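Community Help Pages
Topic: Learning Spaces and Displays

Setting up white building blocks on a black table for a public construction activity

Posted by Precious Baloyi

I am responsible for the activity room at the Sarkholm learning center. In December we will open a construction table for visitors aged eight and over. The set consists of plain white parts: long bars, cubes, and larger pieces made on a 3D printer. Several of the parts carry square black-and-white printed tags, which correspond to a parts list that we keep at the desk. The table has a matte black top, and a bright green backdrop has been installed behind it.

The center has requested written guidance for staff before the opening, and I would be grateful for advice on the following matters.

First, how should a stacked structure be started so that it remains standing when visitors add cubes to the top? In our trials, the upper long bar has tended to tip when a cube is placed toward one end.

Second, should the tagged faces be turned outward? Our parts list can be checked more quickly when the tags are visible, but some colleagues believe that the structures look better without them.

Third, what is the proper care for a matte black surface? We find that fingerprints and fine scratches show very clearly under the ceiling lights.

The budget for the table is modest. We own 70 small parts and do not expect to purchase more this year. Any advice from those who operate a similar table would be appreciated.

Answer posted by Thandeka Mahlangu 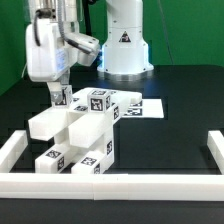 Sarkholm, December

I coordinate the construction tables for the Nkosi program and have prepared guidance of this kind on two occasions. I will respond in the order in which the matters were raised.

Stability. The lower part of the structure should be completed and checked before any long bar is laid across it. Place the supports on the bare tabletop and confirm that each one sits flat. A support with one corner on a sheet of paper will lean slightly, and the lean increases with each level. Paper plans and instruction sheets should therefore be kept well to the side, or attached to a clipboard that does not share the working area.

When a long horizontal bar is used at the top, the supports below it should be set apart by at least half its length. A single central support is the usual cause of the tipping you describe. The first cube should be placed over a support, and the second over the other support. Cubes intended for the middle of the bar can follow. If the design requires one end of the bar to project, nothing should be placed on that end until there is weight on the other.

A cube should be lowered straight down and released only when its full face is in contact with the bar. Younger visitors often slide a cube into position from the side, and this moves everything beneath it. Our staff demonstrate the lowering motion once at the beginning of each session, and we have found one demonstration to be sufficient.

Tags. I recommend that the tagged faces be turned toward the front wherever possible. A cube standing upright with its tag facing forward can be checked at a glance from the desk. It also gives visitors a simple rule to follow when they return parts to the tray. With regard to appearance, black-and-white squares on white blocks look orderly when they face the same direction, and look untidy when they do not. The choice should be made once and applied to the entire set.

Tags should never be placed face down on the table. Printed surfaces wear quickly when they are dragged, and a worn tag is difficult to match to the list. We keep 40 spare tags in an envelope with the list, together with a small pair of scissors and a glue stick.

Tabletop. Wipe the surface with a soft cloth, very slightly damp, and follow immediately with a dry one. Products sold for furniture polish should not be used. They leave glossy areas that cannot be removed easily, and blocks slide more readily on them. Light scratches may be accepted. If the table is to be photographed, lower the ceiling lights nearest to it and use a lamp from one side.

Answer posted by Zoltán Medve

I agree with the previous contribution on most points. My remarks concern the larger printed pieces, which were not addressed.

Pieces with two long parallel bars and a crosspiece between them should lie flat on the table with the bars pointing from front to back. In that position visitors can reach both bars and will not be inclined to lift the piece by its center.

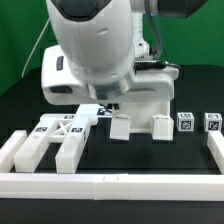
H-shaped printed piece with lattice crosspiece, on the left half of the table

The crosspiece on a piece of this type should be treated as the delicate part. An open lattice is light, and its thin members may break if the piece is picked up by them. Staff should lift with one hand on each long bar. At the Rernine workshop we lost two such pieces within a month before this instruction was added to the staff sheet. Replacements were printed on site, but each one required most of a working day.

I also advise that the large pieces be given a fixed side of the table. Ours are kept to the left, and small cubes are issued from a tray on the right. Visitors then have a clear area for building, and the large pieces are not used as a shelf.

For storage, lay the large pieces flat in a shallow drawer lined with felt. Do not stack them. Small cubes may be kept in any lidded box, provided that the tags do not rub against each other. We place a sheet of thin foam between the layers.

I would not turn every tag to the front, as was suggested. Visitors build in all directions, and staff will spend the session correcting them. One visible tag for each part is a reasonable standard, on whichever side it falls.

Answer posted by Mircea Filip

Please use a glass cleaner on the black table. We have one at home and it works well. For the blocks, warm water and soap.

Reply posted by Thandeka Mahlangu

I must advise against glass cleaner on a matte finish unless the manufacturer of the table has approved it. Washing is suitable for untagged parts only. Tagged parts should be wiped on the plain faces and left to dry before they are returned to the box.

Reply posted by Precious Baloyi

I thank all contributors. The staff sheet will include the rule on support spacing and the instruction to lift large pieces by the long bars. On the question of tags, we will adopt Mr. Medve's standard for visitor sessions and turn the tags forward for the display structure only. The first session is on Saturday, and I will report here if the upper bar continues to tip.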